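From: Tove Ásgeirsdóttir
To: floor-talk list
Date: April 4, 2023
Subject: Re: Re: tidying shifts and the Sturis arm

On the packing side, Lennox wrote:

> Once the arm does the sorting at Hadach, what exactly
> are we for? I was told "supervision". I have supervised
> a kettle before and it was not a full day's work.

Lennox, I had the same speech at Wendach, with biscuits. What I do now is hold the gripper by hand and pick things up so the arm can learn from it. My target is 50 pick-ups before lunch. Yesterday I managed 30, and my wrist has opinions about the other 20. 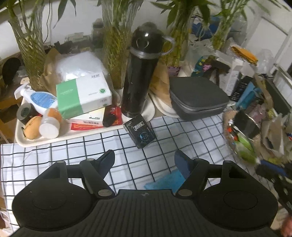
Light-blue cloth, checked tablecloth, hand gripper. Tray to the left.

Cloth is the worst of it. I have folded things for a living for years without thinking, and now I have to do it slowly, with two fingers, like a crab at a job interview.

The pay grade hasn't moved, though the job title has got longer. We've asked for the wrist breaks to be written into the rota and for a say in which tasks go over to the arm first. My vote is the bins. Management's vote is the folding, the only part I liked.

Can you bring the Hadach rota to the June meeting? Ours is a mess.

Tove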